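Cómo renovar el sellado de silicona de un fregadero encastrado

El cordón de silicona que une el fregadero con la encimera tiene una vida limitada. Cuando se oscurece, se despega por un lado o deja pasar agua hacia el canto del tablero, hay que retirarlo entero y aplicar uno nuevo. Los parches sobre silicona vieja no agarran y suelen levantarse a las pocas semanas.

El procedimiento sirve para fregaderos de acero inoxidable de una o dos cubetas montados desde arriba. En los modelos bajo encimera la junta trabaja de otra manera y conviene desmontar la cubeta.

Material necesario

Cartucho de silicona sanitaria neutra con fungicida (se ha usado Hesard transparente)
Pistola de cartuchos con varilla de empuje
Rascador de plástico y cúter de hoja nueva
Gel eliminador de silicona, tipo Wevport o equivalente
Alcohol isopropílico y papel sin pelusa
Cinta de carrocero
Espátula de alisar o perfilador de goma

Retirada del cordón antiguo

Cierre las llaves de escuadra y seque el perímetro. Corte la silicona con dos pasadas de cúter, una pegada al acero y otra pegada a la encimera, con la hoja lo más tumbada posible. Tire del cordón despacio, en ángulo cerrado. Lo que quede adherido se cubre con gel y se deja actuar 40 minutos antes de pasar el rascador de plástico. No emplee rascadores metálicos sobre el acero: las marcas no se eliminan con pulimento doméstico.

Limpie los restos de gel con papel y después con alcohol, cambiando de papel con frecuencia. Una película de gel residual impide el agarre de la silicona nueva.

Encimeras de madera

En tableros macizos el canto del hueco es el punto débil. La madera absorbe agua por la testa mucho más deprisa que por la cara, y una fuga pequeña y continua acaba ennegreciendo el borde. Si hay manchas, lije con grano 120, deje secar el tablero y aplique dos manos de aceite duro o de barniz en el canto. El aceite debe haber curado por completo antes de sellar; la silicona no se adhiere a una superficie todavía grasa.
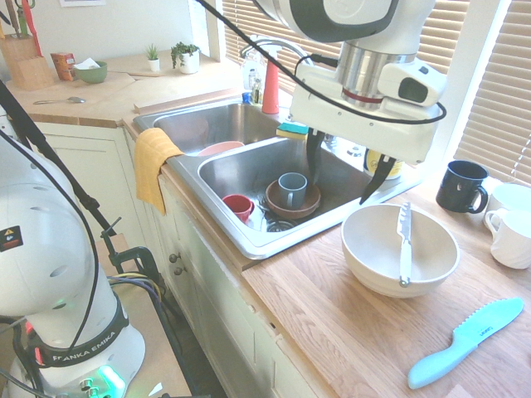
Derham escribe en los comentarios que en su encimera aceitada la silicona se soltó dos veces, y que solo aguantó después de desengrasar con alcohol una franja estrecha junto al borde y esperar toda la noche. Pregunta también si sería mejor una imprimación. Con silicona neutra y aceite bien curado no suele hacer falta. Si el cordón ya ha fallado, la imprimación Lebrun para maderas da buen resultado en una sola mano - siempre en la franja que va a quedar cubierta.

Aplicación

1. Coloque dos líneas de cinta de carrocero, una sobre el acero y otra sobre la encimera, separadas 6 mm.

2. Corte la cánula en bisel, con una abertura algo menor que la separación entre cintas.

3. Aplique el cordón de forma continua, empezando por la parte trasera, junto a la grifería. Las esquinas se hacen sin detener la pistola.

4. Alise de una sola pasada por tramo. Repasar varias veces arrastra material y deja rebabas.

5. Retire la cinta de inmediato, tirando hacia fuera, antes de que se forme piel.

Curado

La silicona neutra cura desde la superficie hacia el interior, a razón de 3 mm al día en condiciones normales. Con ambiente muy seco o frío el plazo se alarga. No abra el grifo ni apoye peso sobre el reborde hasta que el cordón haya curado en todo su espesor.

Pasado ese tiempo, vierta agua a lo largo del reborde y revise el mueble por debajo con una linterna y un papel seco. Si el papel sale húmedo, localice el tramo, córtelo con margen a ambos lados y repita la limpieza completa antes de volver a sellar.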